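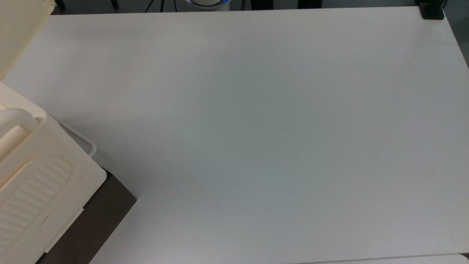 A white tabletop with a cream-colored plastic machine at the left.

Clear table is a term used in sewing rooms, repair shops and home workrooms for a work surface kept free of everything except the machine that lives on it. The expression covers both the table and the habit of keeping it that way, and the two are seldom found together for long.

Description

A clear table is usually pale, flat and larger than the job requires. The machine stands toward one side, with its handle within reach and its cable or tubing kept short. Everything else goes in a drawer, on a shelf or, in the method most widely practiced, on a chair.

White is the preferred color. Dropped pins, screws and threads show up well against it, as do coffee rings, which has done little to reduce the number of coffee rings. Matte surfaces are favored over glossy ones, as they throw less glare under a work lamp.

History

The term appears in the handbook of the Plonimen workroom in Rastville, a shared shop whose first edition devoted 16 pages to tools and one sentence to putting them away. A revision in November of the following year reversed the proportions. Members were asked to leave each table bare at closing, and a shelf was set aside for anything found on one. The shelf was full within the week and a second was built, measuring 49 inches.

The Plarudeck, a folding table sold through the Hunt catalog, was marketed to the same crowd. Its top was 40 inches deep, on the theory that users would not bother to reach across it to set things down. They set things down on the near side.

Upkeep

Clearing is done from the far edge inward and ends at the machine, which is wiped but not moved. Ribbed panels and grilles collect lint and are brushed along the ridges. Handles are wiped with a damp cloth. The area behind the machine is by custom left until spring.

Criticism

Opponents hold that an empty table is simply a table on which no work is being done. The Rastville handbook concedes the point in a footnote and adds that the rule still applies.

See also

Junk drawer
Pegboard
Workbench

Page last edited 4/19/23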